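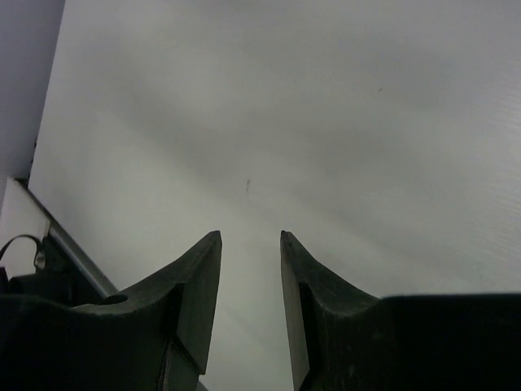 ## March, bench 2: headphone band work, continued

Surface wiped with isopropyl and left alone before anything was set down. Same pale gray-white top as last time. Small parts go in the tray, not on the bench. Walter lost a yoke screw against this color and it cost him most of a morning.

Job card 1391. Light blue over-ear set, belongs to the reading room pool. Complaint on the card, in Despina's hand: "creaks at the crown when put on." No complaint about sound.

Checks, in order:

- Flexed the band by hand, slowly, ear cups at rest. Creak reproduced on opening, silent on closing.
- Pressed along the seam with a thumb. Slight movement at the crown, none near the cups.
- Lining stays bonded when pulled lightly at either end.
- Cushions: seated correctly, not split. Left in place.

Working theory is the seam, where the outer face meets the narrow edge strip. The Votent set that Xolani had open in the winter did the same thing, and there it was two clips that had lost their bite. I have not confirmed clips on this one. It may be glued throughout, in which case the repair is different and probably not worth doing.

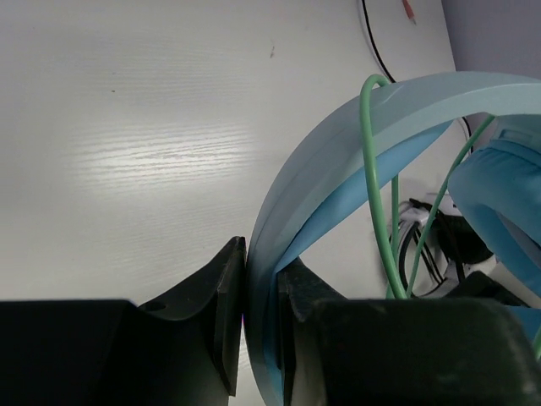
**Does the cord have to come off before the band is opened?**
Take it off first. Any cord looped over the crown pulls on the edge strip while the seam is being worked, and the strip marks easily.

Opening, second attempt, 16:40. Used the thin nylon pick from the Bero kit, not the steel one. Started at the crown and went 40 mm to one side. The strip lifted without cracking. Clips, as suspected, with a smear of old adhesive between them. Two clips flattened. Warmed each one and set it back to shape with the flat pliers, tape on the jaws. Closed the strip by hand pressure only.

Flexed again, 16 cycles. One faint tick on the third, nothing after. I would like Halvard to repeat this tomorrow when the plastic has settled, and to write down which cycle ticks if any do.

Open items:

1. Timo to ask Živković whether they sell edge strips separately. If so, order for the pool.
2. Felt strip under the lining: not done. Would quiet the crown further but adds thickness, and the fit is already snug on larger heads.
3. Cords stored wrapped around bands. Stop doing this. Coil them and put them in the Skorwood drawer, left side.
4. Nylon pick has a nick at the tip. Replace.

Card stays open until Halvard has signed the flex test. Set is on the upper shelf, cups facing up, with nothing stacked on it.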